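# 玩具厨房的一张桌子

这一页放的是我们玩具厨房角的记录。房间在 Maltcombe 楼的二层，登记的玩具一共 212 件，大部分是塑料的仿真食物，其余是碗盘、锅具和几样小电器。东西平时收在四个箱子里，要用的时候搬到白桌子上。

整理这一页是为了两件事：一是给接手的人看看东西都长什么样，二是回答大家常问的几个问题，比如怎么洗、怎么收、少了去哪里补。照片只有一张，其余条目先写文字，图以后再添。

## 箱子和编号

箱子按用途分，编号写在盖子上，也写在侧面。

**一号箱：水果和蔬菜。** 件数最多，也最容易混进别的箱子。小件用网袋装好再放进去。网袋口要拉紧，草莓之类的小东西会从缝里漏出来。

**二号箱：瓶罐和调料。** 番茄酱瓶、盐罐、油瓶都在里面。瓶子是空的，盖子已经粘死，不要去拧。去年有两个瓶盖被拧松，补胶以后颜色略有不同，不影响使用。

**三号箱：碗、盘、沥水篮。** 盘子立着放，碗套着放，沥水篮放在最上面。压在底下的沥水篮容易变形，换过一次。

**四号箱：锅具和杂项。** 带把手的东西都归这里。把手一律朝同一个方向，不然盖子盖不上。

烤箱不进箱子，单独放在柜子下层。它比看上去重，搬的时候两只手托底，不要提门把手。

## 桌面

摆桌子没有固定的样子，每次都不太一样。习惯上小烤箱放在一侧，盘子和碗放在中间，沥水篮放在另一侧，食物散着放。食物不必按种类排，颜色错开一点比较好找。

我们试过把所有东西都摆出来，桌面放不下，后来改成每次只拿一部分。常拿的是番茄、橙子片、草莓、番茄酱，再配几只颜色不同的盘子和碗。

白桌子的好处是东西看得清楚，缺点是容易留印子。红色塑料蹭上去会有浅浅的一道，用湿布加一点小苏打可以擦掉。不要用钢丝球，桌面右后角那块发乌的地方就是钢丝球擦的。

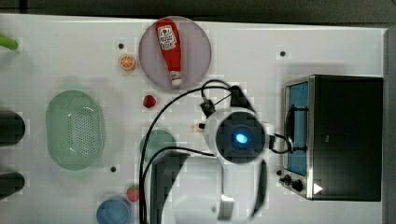

塑料食物可以放进洗碗机吗？

最好手洗，用温水加一点洗洁精，洗完摊在毛巾上晾干；洗碗机的温度会让薄的塑料件变形，印上去的颜色也会掉。

红瓶的番茄酱斜放在浅色圆盘上，瓶口是白盖子，旁边有一片橙子，小番茄在盘子下方。薄荷绿的沥水篮是半透明的，底上有一格一格的小孔。

草莓和蓝色的碗挨在一起。小烤箱是黑色机身，前框是不锈钢的。

## 清洗

每月洗一次，六月到九月改成两次。步骤很简单：

1. 先把食物和餐具分开。
2. 食物用软刷子刷，叶子和蒂的缝里多刷几下。
3. 碗盘用海绵擦，沥水篮的孔用旧牙刷。
4. 全部冲净，摊开晾一夜。
5. 第二天对着清单点一遍再装箱。

烤箱不能泡水，外面用拧干的布擦，里面用干刷子扫。不锈钢的部分顺着纹路擦，横着擦会留下痕迹。

晾的时候不要放在暖气上。有一批面包片就是在暖气上晾弯的，现在平放在桌上会翘起一角，还在用，清单上标了“弯”。

## 清单

清单夹在一号箱的盖子里，一式两份，另一份在抽屉里。每件东西一行，写名称、颜色、箱号，最后一栏写备注。颜色写看到的颜色，不写包装上的叫法。同一只盘子，有人写灰，有人写淡紫，对不上的时候以先写的为准。

备注栏常见的几个字：

- **缺**：点的时候没找到，下次再找。连着三次没找到就划掉。
- **弯**：变形，还能用。
- **补**：后来买的，不是原来那一套。
- **停**：有裂口或者尖边，已经拿出来，不再摆。

有几样东西名称相近，容易写错。番茄有大有小，小的那种归水果网袋，大的单独放。橙子有整个的，也有切片的，切片要写“片”，不要只写“橙”。

## 补件

最早的一套是从 Esposito 买的，订单号 881，食物大多出自这一批。后来那家不再卖单件，零散的改从 Protik 补。两家的尺寸差一点，Protik 的水果稍小，放在一起能看出来，用起来没有区别。

每年用来补件的钱是 200 元，够换掉坏的，不够添大件。想添大件要提前一个季度说，写清楚放在哪里。柜子下层除了烤箱还剩半格，上层已经满了。

Skililstead 那边的房间用的是同一套东西，缺件可以互相借。借出去的在备注栏写“借”和月份，还回来再划掉。去年借出的一只蓝盘子还没有划掉，下次过去的人顺便问一下。

## 收桌子

收的顺序和摆的顺序相反，先收小件，再收碗盘，最后搬烤箱。小件掉到地上不容易看见，地面颜色深，绿色和深色的东西尤其难找，收完蹲下来看一眼桌底。

碗里经常留着东西，套起来之前翻过来倒一下。沥水篮也一样，小番茄正好能卡在角上。

装好以后箱子按编号从左到右推回柜子里，编号朝外。桌子用湿布擦一遍，再用干布擦一遍。抽屉钥匙挂在门后的钩子上，用完挂回去。

## 还没写完的

四号箱的锅具还没有拍，几只锅的名称也没有统一，清单上同一件东西有“平底锅”和“煎锅”两种写法，打算都改成“平底锅”。

二号箱缺一张标签样张，旧的标签已经起边。新标签打好后先贴盖子，侧面的等旧胶擦干净再贴。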